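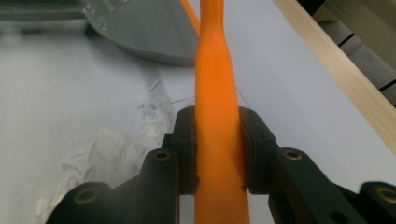
Hi Sigita,

Quick one from Firnovberg before the August call. We're at 901 good demos out of the 1000 we promised you, all done by hand with the grippers, and I'm pretty happy with that! Soft stuff is still the slow part. The orange strip twists however it likes, so every grasp comes out a bit different, and I've stopped telling people to redo the odd-looking ones - the Jura model seems to learn more from those anyway.

We lost one Sunday to a bad sync between the two hand units (fixed now). Spending so far is 3727, all on operator hours. I'd like to try up to 9 new grasp starts next, if you're okay with that. Skasau can wait until then.

Talk soon!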